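Cubby storage, part two: baskets, spacing and what goes on the floor

I wrote in May about getting rid of the deep drawers in the small room. The drawers went to Shahla Hassanpour, and the wall they stood on is now used for open compartments. These are my notes on the second stage, which is deciding how things get into the compartments and how they come out again.

Open cubbies have one technical weakness. They have depth but no front, so small items drift to the back and stay there. A bin that fills the whole opening solves this but adds weight and hides the contents. I tried the Rilum fabric cubes first. They sag when half full, and the base board lifts out if you pull by the front loop. I returned them.

What I use now is small plastic baskets with a handle. The requirements were simple:

Perforated sides, so I can see whether there is anything inside without lifting it down.
Rectangular footprint. Round ones waste the corners.
A rigid handle that can be held in one hand with the arm bent.
Total load under 10 pounds, including the basket.

The load limit is mine, not the manufacturer's. I set it after Clifford Ouellet filled one with loose hardware and the handle started to bow. Hardware now lives in lidded tins on the lowest level.

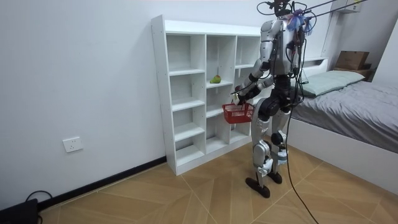
Red basket and white cubby unit, small room.

Color is the only labeling I kept. Red means the contents are in transit: things that belong in another room and are waiting to be carried there. Everything else goes in plain white. I had a printed label scheme with 30 categories and it lasted until Burgi Thaler asked me where the tape measure was and I had to look it up in a spreadsheet. One color with one meaning works better.

The sequence for a full reset is as follows. Empty the red basket first. Then go through the compartments from the top down, moving anything misplaced into the basket. Carry it out when it is full, come back, and resume at the same compartment. Done weekly, a reset takes me 13 minutes. If it is skipped for a month, it takes the better part of an evening.

Floor: I wanted a clear strip in front of the unit, wide enough to kneel in, since the bottom row is unusable otherwise. The wood-look tile is easy to sweep but hard on the knees, and I keep a folded mat nearby. Felt pads under the unit would make it easier to shift for cleaning - I have not fitted them yet.

Wall fixing: a freestanding unit of this type should be anchored if children are in the house. Shahram Najafi lent me his stud finder, and the bracket kit I bought is from Zandik. The screws supplied were too short for my wall, so check before drilling.

Next on the list is the paper archive, 200 folders at last count, most of which can be scanned and thrown out.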